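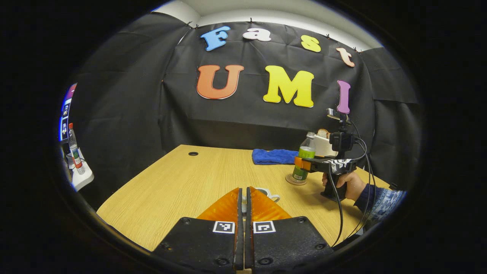

About us

Jondside is a small firm in Clorneck that packs and repairs household goods for other companies: kettles, toasters, mugs, linen, the odd crate of bottled drinks. We have 52 people on the payroll. Most work on the benches, a few in the office, and two drive.

Since last July we have also had a bench where people teach grippers to do some of what the rest of us do by hand. Customers ask about it more than anything else, so a good part of this page is given over to it. If you only want prices or opening hours, they are on the contact page.

What the work is

Someone holds a gripper by its handle and does a job with it: picks up a bottle, sets it down, moves a mug out of the way, folds a towel. The camera on the tool records what happened. Then they do it again. The recordings go to our software supplier, Landska, who use them to train a program that is meant to run a robot arm doing the same job.

We were told this would be quick to learn, and holding the thing is. Doing it well for a whole afternoon is another matter. Your wrist gets tired, the cables drag, and a grip that feels fine in the hand can be useless as a recording. In the first month our people made 1,371 recordings and Landska kept 273 of them. We were not told at the outset that the rest would be thrown out, and the hours spent on them were paid for by us.

What has changed for the people here

Less than the brochure said. No arm at Jondside does a full shift of anything. There is one on trial in the Boateng room, lifting bottles into trays, and a person stands next to it all day. That person used to lift bottles into trays. Whether standing by is a better job depends on who you ask. Some like the rest for their backs. Others find it dull and say so at every meeting.

Recording work is paid at the bench rate plus a small supplement. It took four months to get the supplement agreed, and we think it should have been there from the first day. When you show a machine how you do your job, you are giving away something you spent years learning, and we don't think a free lunch covers it.

Nobody has lost a post because of the grippers so far. We would like to promise that nobody will, but the people who own the firm have only agreed to it in writing for two years. The agreement was signed on May 11, 2022 and a copy hangs by the clocking-in machine. After it runs out we will be arguing again.

Who we are

Grímur Fogh runs the floor. He came from a fish plant where a sorting line was put in over one winter, and he has not forgotten how that went. He decides who does recording work and for how long. The limit is two hours at a stretch, and you can say no without giving a reason.

Lucinda Strickland looks after the contract with Landska and reads every monthly report they send. She keeps her own figures alongside theirs. Where the two disagree, we publish both on the staff board and leave them up.

What we won't say

You will not find the words "future of work" in our leaflets. We don't know if this will save money. The trial has cost more than the old way in every month we have measured, and the supplier's view that it will come right after the next 800 recordings is one we have heard before, with a different number in it.

We do think it is worth knowing what these tools can and can't do, and we would sooner find out with our own staff at the handle than be told by a salesman. If that changes, we'll change this page.

Visits

Other workplaces thinking of doing the same are welcome to come and talk to the bench staff without a manager in the room. Write to the office with two or three dates. There is parking behind the loading bay, but please keep clear of the left-hand door.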